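Setting Up Your Monthly Gift Page

Section 4: Recurring donations

Before you start, have your relief campaign approved in the Stidska dashboard. Draft campaigns can't accept monthly gifts.

1. Sign in and open Campaigns. Select the campaign you want, such as Clulura Winter Relief.

2. Click Giving Options, then turn on Monthly.

3. Enter up to four suggested amounts. The default set starts at $13 and ends at $96. Donors can always type their own amount.

4. Choose a charge date. Gifts set for the 29th, 30th or 31st are charged on the last day of February.

5. Under Designation, pick General Fund or a named program. If you pick a named program, its full title prints on the donor's receipt.

Note: Suggested amounts are shown in the donor's currency and rounded to the nearest whole unit.

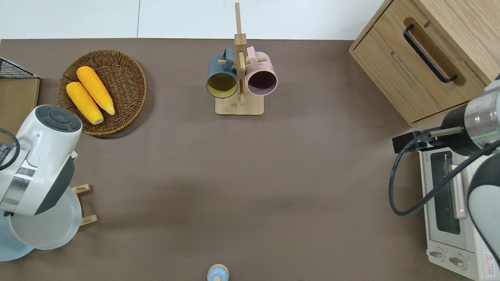 Can a donor change the amount later without calling us?
The donor opens the Manage My Gift link at the bottom of any receipt and enters the new amount. It applies from the next charge.

6. Write the thank-you message. The limit is 4,000 characters, including spaces.

7. Click Preview and make a test gift with the test card number listed in Section 2. Check that the receipt arrives and that the designation is correct.

8. Click Publish.

Caution: Do not delete a campaign that has active monthly donors. Deleting it cancels every scheduled gift, and they can't be restored. Use Close to New Donors instead.

Caution: Monthly gifts with an expired card are paused for 60 days and then canceled. Turn on Card Reminders under Notifications so donors get an email before this happens.

To move existing donors from another campaign, go to Section 5.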